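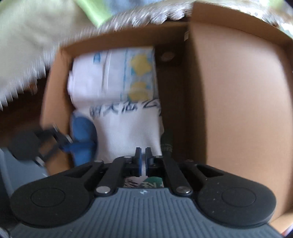
Trusholm Repair Evenings: what changes this autumn

Home | News | Events | Join | Contact

Last updated: 2020-08-31

The repair evenings start again next month in the lower hall at Trusholm. The format is much the same as before, with a few changes to booking and to what we can take in.

You now need to book a slot. Slots are 20 minutes long and can be reserved by phone or at the library desk. Bring one item per slot. If the job needs longer, the repairer will either keep the item until the next evening or tell you it is beyond us. Please don't leave things outside the hall on the day — two lamps and a toaster went missing that way in February.

Hülya Tekin is taking over sewing and mending from Canan Soylu, who has moved to the coast. Hülya can do zips, hems, torn linings and most knitwear. She asks that clothes are washed first and that you bring the matching thread if you have it. Curtains are fine as long as they are a single pair. She will not be doing leather.

Kadir Kocabaş and Alper Uysal will look after small electrical items. They can test kettles, lamps, radios, fans and irons, and they can usually replace a plug, a fuse or a worn flex on the night. We cannot accept microwaves, televisions or anything with a petrol engine. Anything that fails its safety test will be labelled and handed back to you unrepaired. The charge for parts is whatever they cost us, and you will be asked before anything is fitted.

Bicycles move to the yard behind the hall. Rónán Ní Mhurchú will do brakes, gears and punctures until it gets dark, so bicycle owners should take the earlier slots. Bring your own inner tube. The shop on Bayram Street stocks the common sizes.

More than 125 items came through the door last season. Of those, 51 were lamps, mostly with nothing wrong but the switch. We have bought in a box of switches for this year, in white and brown. Chairs were the next most common, and we are still short of clamps. If you have any long ones you no longer use, Kadir would be glad of them.

The tool library will open on the same evenings, in the side room. Members may borrow two tools at a time for up to a fortnight. The long ladder and the wallpaper steamer have a waiting list, and the floor sander is away being serviced. Tools should come back clean, with the case and any spare blades. Late returns held up quite a few people last season, so we will now ring you the day after a tool is due.

Tea and coffee will be on sale in the hall as usual. Please use the side entrance while the front steps are being relaid, and ring the bell if the door has been shut.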